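Hedia Two-Arm Cell: Setup and Care FAQ

Applies to the tabletop cell with two arms, one parallel gripper per arm, and a wrist sensor module on each side. Last revised Feb 25, 2020.

Where does the cell go in the room?

Against a plain wall if one is free. The rear table touches the wall and the front table butts up to it. The base stands in front of the front table, on the floor, and not on the table. Leave enough room on both sides to get a hand behind each shoulder joint without leaning over the arm.

Do the two tabletops have to be level with each other?

Yes. Set a straightedge across the seam and adjust the feet of the rear table until it stops rocking. A step at the seam will catch the lower jaw on low approaches, and the arm will log it as a contact fault. Check again after the tables have been moved for cleaning.

Can I work across the seam?

Yes, but do not teach a pick point on it. Teach on one panel or the other.

What has to be done before the arms are powered?

Clear the front table. Walk the cables from wrist to base and look for anything under tension. Release the stop button last. Start the control software (Soment 2 or later) on the laptop and wait for both arms to report ready. If only one reports, see "One arm does not come up" further down.

How do I check that the two grippers meet where the software thinks they meet?

Run the handover check. Both arms move to the middle of the front table and a small capped bottle is passed between them. Use a light bottle with a cap that the fingers can close on fully. The check is run at 20 percent speed and should never be run faster on a cell that has just been moved.

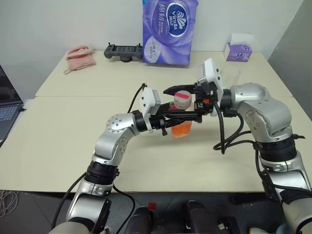
Watch the fingers during the check, and keep the laptop for afterward. If the bottle tilts when the second gripper closes, the two arms disagree about height. If it slides sideways, they disagree about reach. Tilt is corrected in the base offset of the arm that closes second. Slide is corrected in the tool offset. Change one value at a time and run the check again.

How many passes count as good?

100 without a drop, on one set of offsets. A drop resets the count. Changing an offset also resets the count.

Does it matter what is on the rear table?

Less than people expect. Household items used as test objects can stay there between runs as long as they are outside the taught area. Keep tall packages back by the wall. Glass is allowed on the rear table but should be moved before anyone changes the reach limits.

How should the wrist cables be routed?

With slack. The most common repair on this cell is a cable that was tied down too short and worked loose at the connector. Bend the wrist to both ends of its travel by hand, power off, and leave a loop that stays loose at both ends. The loop may rest on the table. It may not pass between the jaws or under the elbow.

Tie the cable to the forearm at the band and again below the elbow. Do not tie it across a joint. Cut the tails of the ties flush, or they will scratch the next person who reaches in.

What about the cables on the floor?

Keep them out from under the base. Flitside, who did our first installation, ran everything down the left side and that has worked well enough. Label both ends of every cable before unplugging any of them.

Which screws do I check, and how often?

The small screws around the elbow housings and the ones holding the gripper brackets. Monthly for the brackets, every April for the housings. Use the torque values on the card inside the tool drawer. Do not use thread locker on the gripper brackets, as the plastic around the screw may crack.

Any screw or pin that sits proud of a bracket should be looked at before the next run, even if the gripper still opens and closes normally.

How do I clean the sensor modules?

Dry lens cloth, power off. Wipe the openings on the face first and the housing second. No alcohol on the housing. After cleaning, press lightly on the module and see whether it shifts on its mount. If it does, tighten the mount and redo the camera calibration for that arm.

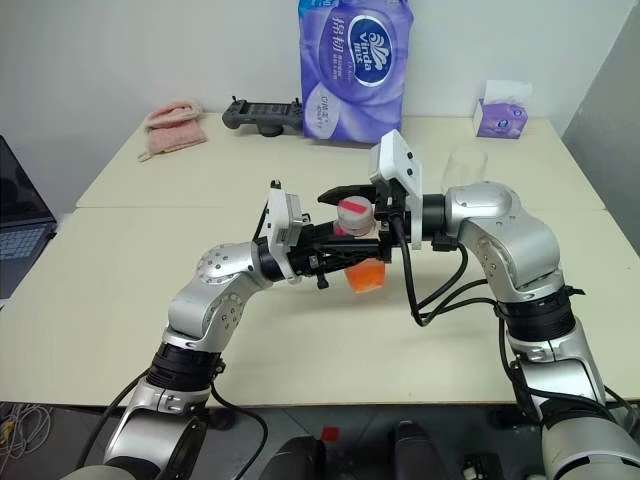
Calibration takes one arm at a time. Park the other arm well outside the working area and lock it in software. Then follow the prompts in the calibration tool and save under a new name. Do not overwrite the old file until the handover check has been passed with the new one.

One arm does not come up. What now?

Work in this order:
Check the stop button.
Check the power connector at the base of that arm.
Swap the two data cables at the base. If the fault moves to the other arm, the cable is bad. If it stays, the fault is in the arm or its controller.
Read the error number in the log.

Error 623 is a joint position mismatch at startup. It is nearly always caused by someone moving the arm by hand while the power was off. Rehome that arm and restart. If it comes back after a restart, stop using the arm and send in the log.

Can I replace the gripper fingers myself?

Yes. Spare fingers are supplied by Namboodiri in matched pairs. Replace both fingers even when one looks fine. Close the gripper fully after fitting and hold it up to a light. The gap should be even along the jaw. Then set the zero point again and rerun the handover check.

Can I replace a wrist or elbow joint?

No. Joints go back as a complete arm. Take off the gripper and the sensor module first and keep them with the cell.

What should be in the log for each service?

Date, arm (left or right as seen from the base), what was changed, old value, new value, and the pass count after the change. Left and right have been mixed up more than once by people standing at the wall side of the table.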